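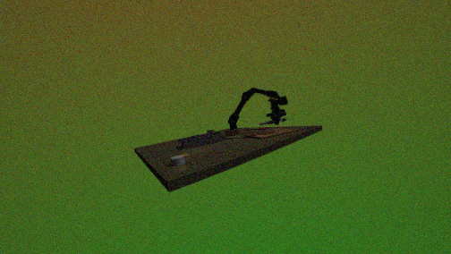
Pengate Square, Maltport – walk-round safety checklist, with my comments

Done Mar 25, 2019, by me (Corina Husar), with Tudor Coman holding the other end of the tape. Same form as last August, so you can lay the two side by side. I've marked each line OK, WATCH or FIX and then rambled underneath where I had something to say. Sorry, some of them are long!

THE SQUARE

1. Paving, north side – OK
Much better than I expected after the winter. The slabs outside the old customs house were relaid and they've stayed level. I walked it twice in flat shoes and once in heels (Tudor thought this was very funny) and didn't catch a toe anywhere.

2. Paving, south side – FIX
Two slabs rock badly by the bus shelter end, and there's a lip on the third that would take a stroller wheel right off. I chalked them. Please get to these before the spring market.

3. Steps up to the monument – WATCH
The bottom step is worn into a dip in the middle, which is kind of lovely if you think of all those people sitting there since the square was laid out, but it holds water. No wobble. The white edge strip has mostly gone and needs repainting.

4. Handrail, left of steps – OK

5. Handrail, right of steps – FIX
Loose at the top bolt. I could move it with one hand. Tape is on it for now.

6. Drains and gratings – OK
All seated. One was full of leaves, so I cleared it while I was there.

7. Benches – WATCH
The one facing the fountain has a cracked back slat. You can still sit on it, I did, but I'd like it swapped before somebody leans hard.

8. Lighting – WATCH
I went back after dark for this one. The lamp by the Siriwan tea room flickers and the whole corner goes gloomy when it drops out. Everything else came on fine.

THE CLOCK TOWER

9. Outside stonework up to head height – OK
Tapped it, looked at it, nothing came off in my hand. There's a hairline crack near the foundation stone that was on last year's form too. Alina Mocanu measured it then and I get the same length now, so I'm leaving it alone.

10. Outside stonework above head height – NOT CHECKED
I only had binoculars. It looked all right, but I'm not signing for something I can't touch. Oana Lungu is pricing a lift.

11. Entrance door and lock – OK
Still sticks. Pull it toward you, then turn.

12. Inside stairs, all 72 – WATCH
Sound the whole way, but the rope handhold is fraying at the second landing and it's right where people grab it when they stop for breath. I stopped for breath there too, so I had plenty of time to look.

13. Visitor limit sign – FIX
The sign says 50 inside at once. The paper copy in the lobby has a different number that someone crossed out in pen. Can we please have one sign, printed, and take the other one down?

14. Gallery railing – OK
Pushed every panel. Solid. The mesh added after the pigeon trouble is still tight as well.

15. Clock weights and guard cage – OK
Cage locked, key on its hook. The 800-pound figure on the tag is for both weights together, and Floarea Filip asked me to write that down somewhere, so there it is.

16. Emergency lights – FIX
The top one didn't come on when I pressed test. Onditz fitted these, so it might be covered. I've left them a message.

17. Fire extinguishers – OK
Both in date, both where the plan says.

MARKET DAYS AND BIG EVENTS

18. Clear route for ambulances – WATCH
Fine when the square's quiet. On the Founders' parade we get 2,000 people in here and the stalls creep out past the painted line every single time. I'd repaint the line thicker and have someone walk it at setup.

19. Stall anchor points – OK
All ten of the ring bolts are in and none of them turn.

20. First aid point – OK
Box restocked. I did add more blister plasters, the tour groups go through them like candy.

Next look at items 2, 5 and 16 once the repairs are done – call me and I'll come over with the form. The tower key is back with Alina.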